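Tananel capture – Ticket 21: left/right streams out of step on two-handed folding takes
Opened by: Aoife Coughlan

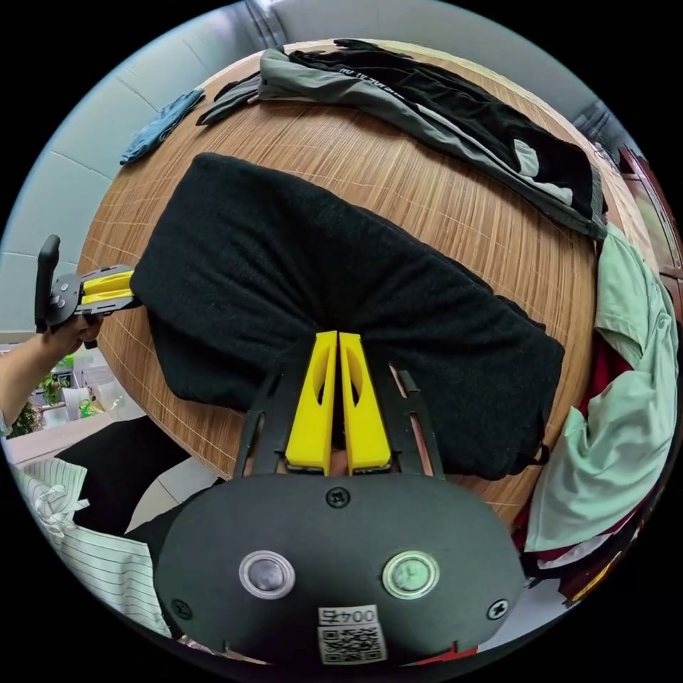 Symptom

On garment folding takes recorded with two hand-held grippers, the left gripper's finger width lags its own video. The fingers read as open for several frames after they have closed on the cloth. The right gripper is fine. Single-handed takes are fine with either unit.

First noticed in the Cullinane batch, 60 takes, all dark clothing on the round slatted table. The import check passed every one of them. It only compares start and end times.

Setup

Two grippers with yellow fingers, one wide-angle camera each. Recorder is Flutedano, default profile. Unit 004 was in the session. Lighting and table height unchanged from the previous batch.

Log

25 Aug 2022, Rattana Ruangrit
Replayed five takes at quarter speed. Lag is there in all five and does not grow over the take, so I am ruling out clock drift. Looks like a fixed offset set at start.

AC
Swapped the cables at the recorder. Lag stayed with the left channel.

RR
Swapped the units between hands. Lag still on the left channel. Hardware cleared as far as I am concerned.

AC
Could it be the finger tracking losing yellow against the black cloth? The fold has very little contrast on its own.

RR
Tested with the light green shirt instead. Same lag, 33 ms. Tracking is not the problem.

AC
Found it. The Clindomholm profile was loaded on this machine before ours and left a delay value in the left channel settings. Loading the default profile does not clear that field. Set it to zero by hand, recorded a fresh take, and width and video now line up.

Fix

Zero the left channel delay, save, restart the recorder. The restart matters – without it the old value is read back in.

For existing takes, shift the left width stream earlier by 33 ms and re-export. Do not trim the video.

Still open

Import check should compare a grip event on each side. Rattana to write it.
Takes where the left hand holds the cloth from the first frame have no closing event to compare. Leave these out of the training set until we agree how to handle them.

Status: fixed on recorder, re-export pending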